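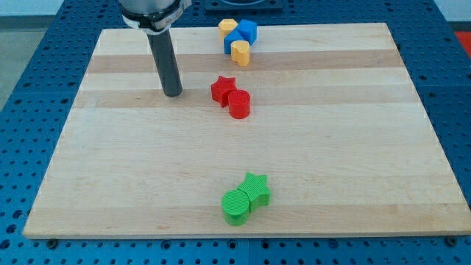

Kestosow Push Planner

Published in April by the Kestosow tools desk

Search products, guides, downloads Go

Kestosow is a planner for arms that move things by pushing them. You give it a flat work area, a list of pieces and an instruction in plain words, and it works out a string of short pushes that gets you there. It runs alongside your existing arm controller and sends ordinary Cartesian targets, so there is no new motion stack to learn.

We've been wrapped up in this release all winter and we're really pleased with how it feels to use!

What it does

Pushing looks like the easy cousin of grasping until you try it with shapes that aren't square. A star catches on its points and turns. A cylinder stood on its flat end slides off to one side if you meet it a little off centre. Two pieces that are touching behave like one awkward piece until, quite suddenly, they don't. Kestosow keeps a small contact model for each shape and checks it against what the piece did after every push, then plans the next one from where things really are.

Instructions can be loose. "Put the green star next to the green cylinder" is fine, and so is "make a column" or "move the yellow heart away from the blue cube". If an instruction fits more than one piece (two yellow hearts, say) the planner picks the one with the clearest approach and tells you which it chose. You can overrule it with a click.

What's new in this version

Separating pieces. The old planner was good at bringing things together and rather hopeless at getting them apart. There is now a proper wedge move, where the rod goes in at the join between two pieces and leans one way. It's lovely to watch on a tight group of three.

Grouped pushes. Touching pieces can be moved as a set when that saves time. You can switch this off per task.

Rod height check. The planner now asks for a surface calibration before it will lower the tip, and it will work with a board that sits a few millimetres out of level. Bolt the board down first, please, or you will be calibrating all day.

Replay. Every push is saved with the state before and after, and you can scrub back and forth through a run. We put this in for our own debugging and ended up using it constantly.

Perception

Kestosow needs one fixed colour camera looking at the board from an angle or from overhead. Piece detection comes from Belex, our tracking module, which is included. Belex handles pieces that partly hide each other, and it copes with pale wood and visible grain, where our early builds kept finding blocks in the darker stripes. Strong, plain colours still give the best results. Printed pieces with ridged tops are fine.

If you already have your own tracker, send poses over the Viddale bridge instead. The message format is short and it's all in the guide.

Figures

Planning rate: 8 pushes proposed per second on a desktop without a graphics card
Tracked pieces: up to 9 on one board
Longest single push: 134 mm by default, can be changed
Free disk space for a day of replays: 70 GB

What you need

An arm with position control and a straight, rigid rod with a rounded tip. Square ends work but they snag on corners, and the contact models assume a round one.
A flat board or table top with room around the pieces. The planner likes to come in from the side, so don't fill the board to its edges.
One camera, fixed, with its calibration file.
Linux. A Windows build of the replay viewer is available, but the planner itself isn't on Windows yet.

Known limits

Stacked pieces are not supported and the planner will stop if it thinks it sees a stack. Tall, narrow pieces can be tipped, so set the tip height low for those. A heart standing upright is treated as a thin block, and you may want to drop the push speed for it. Pieces pushed past the marked edge are dropped from the plan until someone puts them back.

Getting it

The planner comes as a single download with Belex and the replay viewer. The starter bundle, which we call Riquelme, adds printable files for the pieces, a board drawing with bolt positions and a set of practice instructions graded from easy to quite mean. Start with the easy ones. The last page of the set took us a week.

Licences are per arm, and teaching labs can ask for the classroom licence using the form on the support page.

We use cookies to remember your settings and count visits. Accept all Manage choices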